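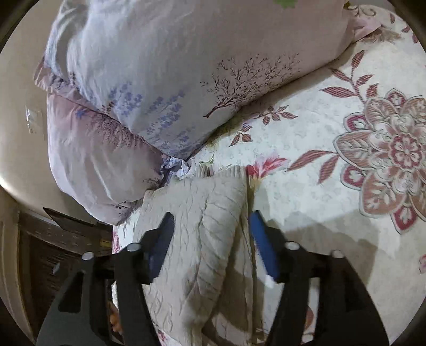 Hallo zusammen,

zur Bedarfsliste für das zweite Halbjahr, Position Handgreifer. Ich würde die Stückzahl gern vor Ende Mai festlegen, damit Wirkon uns noch in die laufende Fertigung nimmt. Für die Wäscheaufgaben brauchen wir aus meiner Sicht Backen mit Polster, so wie die blauen hier an der gesteppten Decke. Die glatten Backen aus dem ersten Angebot kosten zwar weniger, aber dann kaufen wir die Polster später einzeln nach, und das läuft bei uns über eine andere Kostenstelle.

Tetteh Korletey schrieb:

> Ich habe im Entwurf 4 Greifer stehen, dazu 2 als Reserve.
> Kanyarat meint, die Reserve könne man streichen, wenn Coster
> die Ersatzteile auf Lager hält. Gibt es dazu eine schriftliche
> Zusage? Und sind die Polster Verschleißteil oder nicht? Im
> Angebot steht dazu nichts. Ich muss die Zahlen an Whiteley
> weitergeben und möchte nicht zweimal korrigieren.

Eine schriftliche Zusage von Coster gibt es nicht. Am Telefon hieß es, Gelenkbolzen seien immer da, Polster nach Bedarf. Das reicht mir nicht, ich würde die Reserve drin lassen.

Zu den Polstern: Wirkon führt sie als Verschleißteil, also keine Gewährleistung. Ein Satz kostet 99 Euro, ab dem zweiten Jahr 100. Bitte pro Greifer einen Satz zusätzlich einplanen und unter Verbrauchsmaterial buchen, nicht unter Geräte. Prasert hat das letztes Jahr beim Standort Sodside so gemacht und es gab keine Rückfragen.

Offen ist noch die Kalibrierung. Im Angebot ist nur die Erstkalibrierung enthalten. Chanida, kannst du klären, ob wir das danach selbst machen dürfen oder ob die Geräte eingeschickt werden müssen? Im zweiten Fall fehlt uns jedes Mal ein Gerät, und das spricht nochmals für die Reserve. Versandkosten stehen bisher auch nirgends.

Koffer bitte nicht mitbestellen, die alten passen laut Maßblatt.

Tetteh, wenn du die Tabelle änderst, leg bitte eine neue Version an und überschreib die alte nicht. Ich brauche den Vergleich für den Antrag.

Viele Grüße
Irena Stępień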